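Helpers wanted for a home-built gripper and arm – shared workshop, evenings

Print | E-mail this page

Posted 9 March 2024

We are looking for three or four people to help finish a tabletop robot arm and the hand-held grippers that go with it. The build is called Floltau. It started in Poul Kirkegaard's garage and moved to the Halim workshop in January, when the garage got too small for it. The work is done in the evenings by people with other jobs, and most of the parts are made or repaired by us.

The idea is simple enough. A person picks up a hand-held gripper and does an ordinary household job with it, such as sorting cutlery or folding a dishcloth. The recordings are then used to teach the arm the same job. For this we need working grippers, a working arm, and a lot of recordings of people doing chores. At present we have 141 usable recordings. We want 1,000 before summer and would be glad of 3,000, but we will not get there with the people we have.

What needs doing

Recording. You would use a gripper for stretches of 40 minutes, with a break between them. You follow a list of tasks and note down anything that went wrong. No experience is needed, and we will show you how to hold the thing. It is tiring on the wrist for the first few evenings. Left-handed people are very welcome.

Printing and fitting. The gripper shells are printed in two halves and need sanding before they close properly. The pads wear out and have to be swapped. You should be comfortable with small screws, hot glue and a soldering iron. If you have never soldered, Lærke Snorradóttir will teach you, provided you can come on a regular evening.

Arm assembly. The shoulder joint has too much play and the second elbow bracket has to be redrawn. We are using Breller motors bought secondhand, and two of them are noisy. Somebody who has rebuilt a CNC router, a 3D printer or a bicycle from parts would probably get along fine. Access to a lathe would be a great help – ours is shared and usually booked.

Software. Kári Kvaran wrote the program that lines up the recordings and would like someone to share the work with. It is Python, with some older scripts that should be thrown out. You do not need to know anything about machine learning, but you should be able to read another person's code without rewriting it all in the first week.

What we offer

Recording is paid by the hour at the workshop's standard rate, settled at the end of the month. The other roles are unpaid. Everyone who joins gets a key to Halim, a shelf, and use of the printers and hand tools for their own projects outside build evenings. Filament for personal work has to be paid for. There is coffee, and soup on the long evenings.

All drawings and code are shared among the people who worked on them. You may build your own copy at home, and two of us have started to. Wokex lends us the bench power supplies, but has no say in the build and no claim on the results.

What we ask

Please plan on two evenings a month at least, for three months. You should be 18 or over. If you take the recording role you will be asked to sign a consent form, as your hands and voice will be in the material. You can read the form before you decide, and you can withdraw later and have your recordings deleted. Other people use the building too, so faces are blurred before anything is passed on.

Wear shoes you can stand in. Long sleeves should be rolled up near the arm, and long hair tied back. The arm is not switched on unless two people are present. This rule has no exceptions, including for Poul.

How to apply

Write a few lines to Marina Manolakis by e-mail, saying which role interests you and which evenings are possible. A résumé is not needed. If you have made something, a photo of it tells us more, finished or not. Grímur Eskildsen answers questions about the arm itself, and Marina about everything else, including pay.

We will invite people to come by for an evening before either side agrees to anything. You can try a gripper, see the arm and look through the parts list. Places on the recording rota will be filled in the order people have visited. The other roles stay open until we find someone suitable.

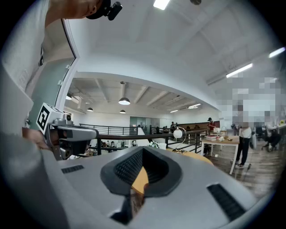
The street door locks itself in the evening, so ring the bell marked Halim and wait – it can take a minute for someone to come and open it. Bicycles can be left in the yard.

Print | E-mail this page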